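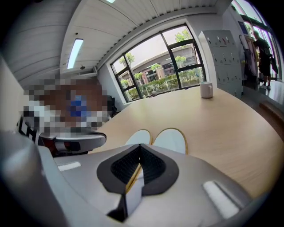
A Table, a Mug and a Window: Our Workroom in January

Jan 2, 2018

Happy New Year, everybody! I promised to post about the new room back before the holidays and then didn't (sorry, I had pie to eat), so let me make up for it now. We moved into the Sorkia building with more boxes than sense, and after 30 days of eating lunch on top of a filing cabinet we finally have a table. A real one! The space is 186 square feet, so every stick of furniture had to earn its way in, and I did a lot of crawling around with masking tape before I ordered anything.

The table

Light wood, pale and a little warm, and I love it more than is reasonable for a piece of furniture. I went back and forth between this and a much darker one from Hukance for weeks. The dark one would've made the whole place feel like a dentist's waiting room. I went with the pale one and I have zero regrets, even though it shows every single coffee ring.

The mug

White ceramic, toward the back of the table, handle on the right. I've told myself I'm going to keep drinks away from the work end, and so far that's holding up pretty well. There's a whole set of these in the kitchenette cupboard and they all look the same, so if you visit, please remember which one you were drinking out of.

The chair

Curved gray armrest, a bit of red down below. I wanted all the seating to match and then I sat in this one at the Dundex outlet and forgot about matching. It's very comfy. The arms do bump the table if you come in at a bad angle, so I may have to lower them a notch.

The window end

The back edge of the table sits up close to the window, and that was the one thing I wouldn't budge on. I'd still like a plant there, something low that won't hog the light. Suggestions welcome, but please keep in mind that I've killed mint.

What's next

Shelves! I have an Aoki catalog covered in sticky notes and a spending limit of $2,625 for the rest of the room, with 2 walls still completely up for grabs. I'll put up more pictures once the brackets are in.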